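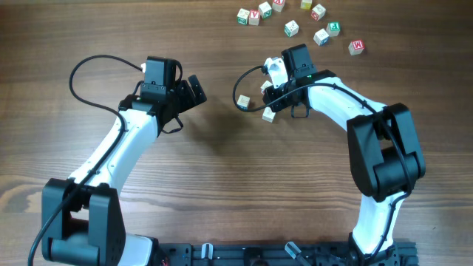

What is a wooden tabletop?
A wooden tabletop is the flat upper part of a table, made of wood and fixed to a base or a set of legs. It serves as the working or eating surface.

Search articles Go

Tabletop (wood)

A wooden tabletop may be cut from one wide board, but most are made from several narrower boards glued edge to edge. Tops of this second kind are called panel tops. The boards usually run the length of the table, so the grain lines follow its longer side.

Grain and color

Grain is the pattern left by the growth of the tree. Boards sawn straight across the log tend to show arches and loops, while quartersawn boards show closer, straighter lines. Color depends on the species, the age of the wood and the finish. Cherry darkens with exposure to light. Walnut tends to grow lighter over the years. A lamp base or tray left in one place can leave a patch of a different shade.

Movement

Wood takes up moisture from damp air and gives it off in dry air. A board swells and shrinks mostly across its width and very little along its length. For this reason a solid top is seldom glued straight to its frame. Makers use slotted screw holes, metal clips or small wooden blocks called buttons, all of which hold the top down and let it move sideways. A top that is held too tightly may split or cup.

Finish

Common finishes include oil, wax, shellac, lacquer and varnish. Oil soaks into the surface and is simple to renew, though it gives limited protection against spills. Varnish forms a film that resists water better - but a worn patch is harder to blend in. Shellac is easily marked by alcohol and heat.

In her handbook The Semenby Table, furniture maker Divina Tiongson describes a top built at the Catacutan workshop from boards 2 inches thick, with a finished length of 53 inches. It was given two coats of oil, sanded lightly between coats, and set on a trestle base known in the shop as the Bosden pattern.

Use and care

Dust and crumbs are wiped off with a soft cloth, slightly damp if needed, and the surface is then dried. Wiping along the grain makes any fine scratches less visible. Pale rings are often caused by moisture trapped in the finish, and dark rings usually mean that water has reached the wood itself. Deep scratches may call for sanding and refinishing - on veneered tops this must be done with care, as the face layer is thin.

See also: Trestle table; Veneer; Workbench

Last edited Sunday, July 14, 2024

40 shares 2 comments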